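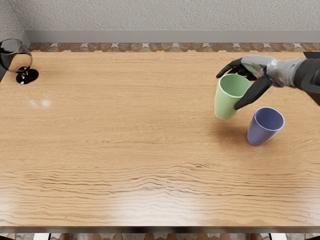 Juntunen lance une ligne d'autocars de nuit pour les festivaliers d'Elano

9 juin 2026
Par Leonora Fajardo, service communication

Rentrer d'un concert à deux heures du matin sans chercher un taxi, sans tirer au sort celui qui conduira, et avec tout le groupe dans le même véhicule : c'est ce que propose dès cet été l'autocariste Juntunen au départ d'Elano. La nouvelle formule, baptisée Gilance, s'adresse aux groupes d'amis, aux associations et aux comités d'entreprise qui se rendent aux grandes soirées de la région et qui souhaitent être ramenés près de chez eux.

L'idée est née l'an dernier, pendant les fêtes du port de Farkach. Juntunen y avait affrété trois véhicules pour un client, et les demandes de dernière minute avaient afflué toute la soirée ! « On nous arrêtait sur le parking pour savoir s'il restait des places, raconte Analyn Mangubat, directrice de l'exploitation. Des familles, des bandes de copains, une chorale entière qui avait raté le dernier train. On s'est dit qu'il y avait là un vrai service à monter, et toute l'équipe s'y est mise avec un enthousiasme qui fait plaisir à voir. »

Le principe est simple. Le groupe réserve un autocar de 64 places ou un minibus, choisit son lieu de prise en charge et indique jusqu'à quatre points de dépose pour le retour. Le conducteur reste sur place pendant la soirée, dans le respect de ses temps de repos, et un second conducteur prend le relais lorsque l'amplitude l'exige. L'heure de départ est fixée à la réservation, avec une marge d'une demi-heure pour les rappels qui s'éternisent – et ils s'éternisent souvent.

Les véhicules affectés à Gilance disposent de ceintures trois points, de prises USB à chaque rangée et d'une soute assez vaste pour les glacières, les poussettes ou les instruments. Deux d'entre eux sont équipés d'une plateforme élévatrice pour les voyageurs en fauteuil roulant. Il suffit de le préciser au moment de la demande, la plateforme ne donnant lieu à aucun supplément.

Pour la partie réservation, Juntunen a travaillé avec Jomar Gatchalian, développeur installé à Elano. Un formulaire unique remplace désormais les échanges de courriels : date, nombre de passagers, adresses, et le devis arrive dans la journée. Chaque passager peut ensuite régler sa part séparément, ce que les organisateurs de groupes réclamaient depuis longtemps. « J'ai moi-même avancé l'argent du car pour un anniversaire, et j'ai couru après les virements pendant deux mois, sourit-il. Je savais exactement ce que je voulais éviter ! »

Une période d'essai menée au printemps auprès de clients habitués a permis de transporter plus de 500 personnes. Les retours ont conduit à quelques ajustements, dont un message envoyé au responsable du groupe quinze minutes avant le départ et un éclairage tamisé pour ceux qui préfèrent dormir. La climatisation, jugée trop forte par plusieurs passagers, a elle aussi été revue.

Sang Sầm, qui encadre les conducteurs de nuit, a recruté une partie de son équipe parmi les habitués des circuits scolaires. Tous ont suivi une formation complémentaire consacrée à la conduite nocturne et à l'accueil des groupes. « Ce sont des gens qui connaissent chaque rond-point du secteur, et ils sont ravis de changer d'ambiance », explique-t-elle.

Les premiers départs auront lieu pour l'ouverture de la saison des concerts en plein air, et le planning du mois d'août se remplit déjà. Les groupes qui visent le grand week-end de Farkach ont intérêt à se manifester assez tôt. Les réservations peuvent être modifiées sans frais jusqu'à dix jours avant le voyage.

Contact presse : Mark Anthony Layug, Juntunen, agence d'Elano. Des visites du dépôt et des entretiens avec les conducteurs peuvent être organisés sur demande.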